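Right, thread time. I've spent 36 days sorting out our shed and the little repair corner at Grirnell hall and I have OPINIONS about where things live 🧵

1/ It started because I bought my third pair of scissors in a year. Third! I owned two perfectly good pairs, I just couldn't lay hands on either of them when there was a parcel to open.

2/ So rule one in our house now: scissors get a home, and they go back to it before the kettle goes on. Red handles are your friend, you can spot them across a room.

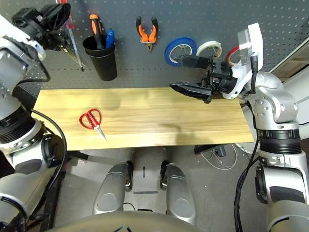

3/ Rule two, get rid of the mystery jar. You know the one. Ours had 13 Allen keys in it and not one fitted anything we own. Gone to Mali Gwynne, who was thrilled (sorry Mali's husband).

4/ Rule three is tape. I used to keep mine in a drawer, where it picked up fluff and biscuit crumbs and went useless at the edges. Hang it up! A bit of colour on the wall never hurt anyone either. 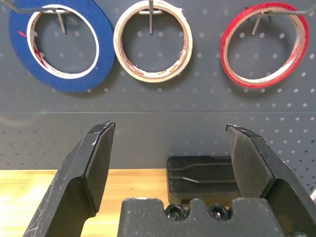
Siwan Price asked: does masking tape go off?
Eventually, yep. The glue dries out and it tears in slivers, so buy one roll at a time and keep it out of the sun.

5/ Labels — I went hard on labels for the first week and then stopped reading them. What stuck was putting the stuff I grab every day at shoulder height and the once-a-year stuff up high.

6/ Same with grouping. Cutting things near cutting things, screwdrivers in a cup, tape at the other end. Took me five goes to get an order I liked.
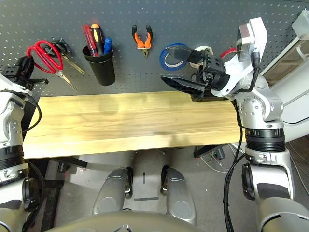
Someone else wanted to know: how far apart should you hang everything?
Leave a hand's width if you've got the wall for it, so you can grab one thing without knocking its neighbour down.

7/ Next up is the garden gear, which is a whole other disaster. I'm starting in March, once the weather cools off a bit. If you've got a good way of storing hoses please, please tell me.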